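Progress report no. 2: bin sorting arm, Zerdale Shared Workshop
To: Aroha Lockyer, Kalden Small Makers Fund
July 9, 2026 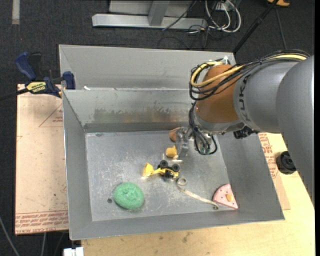 1. Summary

Dear Aroha, this is the second report on the money we received from the Fund in March. The arm is mounted, the bin station is in use for trials, and the software can run a full session without a person touching the keyboard. Picking of hard toys with clear edges is good. Picking of soft and flat things is still weak, and I explain this in section 3. We are inside the budget. The delivery of one part is late and it moves our final date a little.

2. What was built

The bin is a used one from a metal shop in Latport. It has two compartments of gray sheet metal with sloped walls, and at present only the front one is used for picking. The floor is scratched and there is a long brownish stain on the far wall. We discussed painting it, but I decided to leave it like this, because the recycling places where we want to use the arm one day will not have clean bins either. I would like to hear if you disagree.

The bin stands on a plywood table and is held at the left with a Quick-Grip bar clamp. I know this is not a final solution. In the first weeks the bin moved a few millimeters each time the gripper touched the wall, and then all positions in the program were wrong. With the clamp the problem is mostly gone. Fixed brackets are drawn and will be cut next.

The cables of the arm took more time than planned. They go along the top and make a wide loop at the joint, fixed with a cable tie. The loop must be large enough for the full turn of the joint, but it must not touch the bin. We changed its length three times. The thinner wires that hang below the joint are still without a cover, and I ask every member to look at them before starting a session.

3. Test results

A session means that mixed objects are put on the bin floor by hand and the arm tries to take them out one by one. Until now we have done 31 sessions with 3178 attempts to pick.

The set of objects was chosen to be difficult in different ways. The yellow and black toy vehicle is easy when it stands on its wheels, but upside down the gripper often closes on a wheel and the toy turns away. The pink cake slice gives few problems. The green scouring pad can be taken well from the side and badly from the top. The beige strap is the worst of all. When it lies flat, the gripper slides over it, and only the curled end gives something to hold.

Small flat pieces near the far wall are a second problem. The arm has to come in at an angle there, and the program stops too early to protect the gripper. McKinnon, our member who writes the motion part, is testing a slower approach with a lower stop force. I expect first numbers from him in the next report.

4. Money

We have spent 1603 dollars. The largest costs were the gripper parts and the power supply. The bin and the wood for the table cost very little. No change of the budget is requested.

5. Delays and open points

- The second gripper is ordered but not delivered. The seller says 40 days more.
- Brackets for the bin: drawing ready, cutting not started.
- Cover for the lower wires: we look for a sleeve which opens on the side, so the connectors can stay in place.
- The rear compartment should receive the sorted objects, but this part of the program is not written yet.

6. Next steps

First we will mount the brackets and repeat the measurement of all positions. After this we start sessions with the new approach near the wall, with the same objects, so the results can be compared. If the second gripper comes in time, we will also try it on the strap and the pad - I have some hope there, but I do not want to promise it.

You asked in your last letter if you can visit. Yes, please do. Evenings are best, when the saw is not running and we can talk at the table. Please write to me one week before, so that I can reserve the bench.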